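Bookbinding handout 4: Covers and spines

Okay, so last time I ran out of minutes before we got to spines! Fold your pages in sets of four, press them flat with the bone folder, and don't rush the creases (I always do, and I always regret it). Rūta Grigaitė's pamphlet stitch is on the other sheet. For the long stitch you'll want 20 inches of waxed thread, maybe a bit more if your cover is chunky.

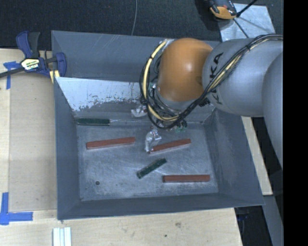
Gray metal bin on a light wooden tabletop.

Bring one old cover you like for next time, fabric is fine, and your awl. We start with pockets.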